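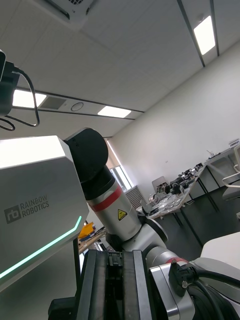
April 1, 2021. Teleop of the connector task, plug and board setup, operator Zyanya Ochoa. Before recording I redid the wrist camera exposure by hand. With the ceiling lights on and daylight coming in past the shade, auto exposure hunted every time the wrist tilted up, and the preview went dark on the way back to the table. Fixed value saved as profile "mistis" on the Kekora box. Leader arm offsets reloaded, joint 5 still reads high by a hair. Target for the set is 200 demos, max episode length 32 s.

Procedure as run:

- left hand takes the plug, brings it over mid table
- right hand opens wide and comes in from its own side
- **left does not release until right has closed**
- operator calls "mark" at the handover

Zyanya's early tries closed the right hand too fast and twisted the plug. Lowered the gripper speed scale on the right leader only. Wires to the board pull on the plug if the left hand goes too high, so keep the handover low.

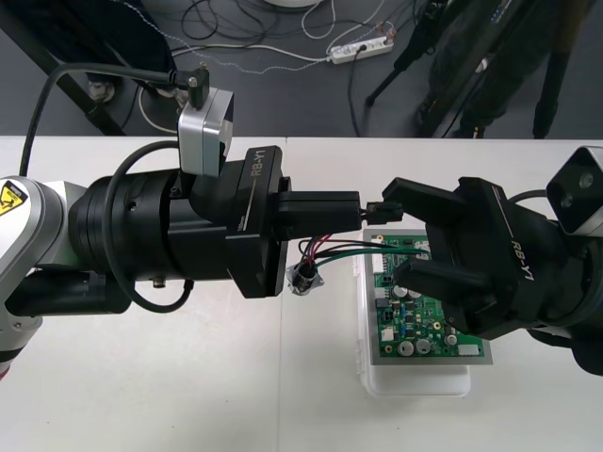 *Handover pose: plug in left gripper, right gripper open, board below.*

Open: log buffer drops frames past 1,000 entries. Ask Cortés for the patched writer. Do not merge with the July set, different camera profile.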